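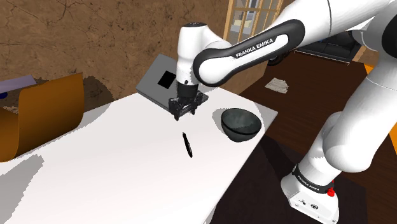 Sotatholm, February

Sim cell for the Franka, Tuesday afternoon. Gripper parked low over the table by the pen, bowl and laptop left as Fenna placed them. Lettering on the upper link renders sharp now, so the texture path fix stays in.

Finger friction was still on the old default after the merge. Put it back to the value in Deok-su's sheet and saved it to the robot file, not the room file – last time it went in the room file and got overwritten.

Base pose: the arm loads on the rug beside the table. Leave it there. Vsevolod's reach script assumes that offset and doesn't read it from anywhere.

Physics rate 1,000 Hz, render every 20 steps. Tried 2 solver iterations to save time and the pen jittered on contact, went back up.

Joint limits checked against the Nishimura config. Joint 4 differs in the last digit, need to ask Isamu which one is current.

Still open: seed 126 crashes on reset. Log is in the Predness folder.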